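Where Do Old Things Live? How a Museum Looks After Its Collection

A page for readers aged eight to twelve

When people visit a museum, they usually see only a small part of what it owns. The Zelstead Regional Museum looks after more than 2000 objects, and 278 of them are on show. The rest are kept in a part of the building called the store. Visitors do not often go there, but it is one of the most important places in the museum.

This page explains what happens in a museum store, why it is kept dark and cool, and how you can use the same ideas to look after special things of your own.

What is a collection?

A collection is a group of objects that belong together. Some of the objects at Zelstead are very old. Others were made while your parents were at school. There are butter churns, wedding dresses, school slates, fishing nets, radios, letters and one very large bell from the Grabner Street fire station.

The museum does not accept every object it is offered. Before something joins the collection, the staff ask what it can tell people about life in the district. A plain tin lunch box with a name scratched into the lid may tell us more than a silver cup, if we know who carried it and where that person went to school. The story is kept with the object for as long as the museum owns it.

What can harm an object?

Most objects change slowly, even when they are sitting still. Museum workers watch for the main causes of damage.

Light. Sunlight fades colours. You may have noticed this on a poster that has hung near a window. Once a colour has faded it cannot be brought back, so the lights in a store are turned off when the room is not being used.

Water in the air. Air always holds some water, even when you cannot see it. Damp air can make metal rust and let mould grow on paper and leather. Very dry air can make wood shrink and crack. Museums try to keep the air the same all year, in summer and in winter.

Insects. Clothes moth grubs eat wool, fur and feathers. Silverfish like paper and glue. The museum places sticky traps along the walls and checks them every month. When a trap catches something, the staff find out what it is and look for the place where it came in.

Hands. Clean hands still carry a little oil and salt. These can leave a fingerprint on silver that stays there for good. Workers often wear gloves for metal and photographs. For old paper, clean and dry bare hands are often better, as gloves make it hard to feel a thin page and the page may tear.

Finding a place for everything

An object that cannot be found is nearly as bad as an object that is lost. For this reason, every object in the store has a number. The number is written on a tag, or marked on the object itself in a place that does not show. The same number goes into the museum's catalogue, together with the name of the object, its story and its home in the store.

The home of an object has its own short code. The code gives the room first, then the cabinet, then the shelf or drawer. It works in the same way as an address on a letter, which gives the town, the street and the house. If a worker moves an object, the catalogue must be changed on the same day.

Large, heavy objects are kept low down, so that no one has to lift them from above their head. Small objects are placed in drawers or boxes. Inside the box, soft paper with no acid in it is folded around each object to stop it from rolling. Ordinary newspaper is not used. It contains acid, which turns it yellow, and the acid can spread to whatever is touching it.
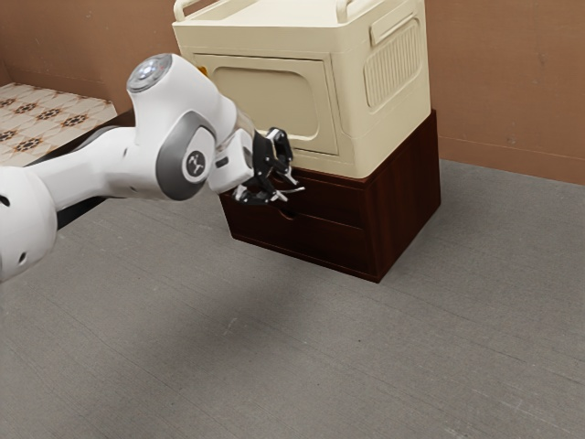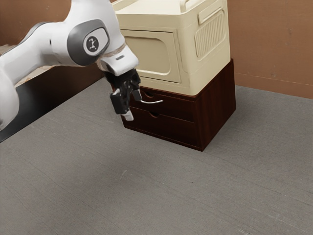 Collections Care and Learning Department, Zelstead Regional Museum

Who works in the store?

Several kinds of workers share the job.

A registrar keeps the records. The registrar at Zelstead is Severino Vallejo. When an object arrives, he writes down who gave it, when it came and what condition it was in. When an object is lent to another museum, he checks it before it leaves and again when it comes home.

A conservator repairs objects and stops them from getting worse. Conservators study both science and art. They may spend a whole week cleaning one small painting with cotton swabs. A conservator tries not to make an old object look new. A worn patch on the handle of a spade shows where a person held it, and that is part of its story.

A curator studies the objects and chooses which ones to put on show. Lutz Ehlers is the curator of farm and home life. He is often asked which object is his favourite, and he always names the Vekovent washing machine. It was turned by hand, and the family who gave it to the museum used it for many years to wash the clothes of seven children.

The story of the Grakura quilt

One of the best-known objects in the collection is a quilt made at Grakura, a small farming settlement north of Zelstead. It contains 900 pieces of cloth. The makers cut them from flour bags, shirts, curtains and the lining of a coat.

When the quilt came to the museum, it had been folded in the same way for so long that the cloth had started to split along the folds. The conservator laid it flat and stitched fine net over the weak parts. Today it is rolled around a wide tube, with soft paper between the layers, and covered with a clean cotton sheet. A rolled quilt has no sharp folds. It is put on show each June for four weeks – then it goes back to the dark to rest.

Look after your own collection

You do not need a museum to be a collector. Shells, coins, tickets, badges and drawings are all worth keeping. These steps will help you to keep them well.

1. Choose a clean, dry box with a lid. A strong shoe box is suitable.

2. Keep the box inside the house, away from heaters and sunny windows. Sheds, garages and roof spaces become too hot or too damp.

3. Wash and dry your hands before you begin.

4. Give each object a number. Write the number on a small paper tag and tie it on loosely with cotton thread. Do not use sticky tape, which leaves a mark.

5. Write a list in a notebook. Beside each number, write what the object is, where you got it and why you kept it.

6. Put heavy objects at the bottom and light ones on top, with tissue paper in between.

7. Open the box every few months. Look for dust, insects and damp spots.

If you have old family photographs, ask an older relative to tell you the names of the people in them. Write the names lightly in soft pencil on the back, near the edge. Ink can soak through and spoil the picture.

Words to know

Acid: something found in some kinds of paper that makes them turn yellow and break.

Catalogue: a full list of the objects in a collection.

Condition: the state an object is in, such as cracked, faded or whole.

Donor: a person who gives an object to a museum.

Mould: a tiny living thing that grows in damp places, often as grey or green spots.

Visiting with your class

School groups may tour the store during term. Groups are kept small, and bags and drinks are left at the front desk. Teachers can ask for a box of objects from the handling collection, which is kept apart from the main collection so that students may touch what is in it. Please tell the museum when booking if any student uses a wheelchair, so that the wider aisle can be cleared before the group arrives.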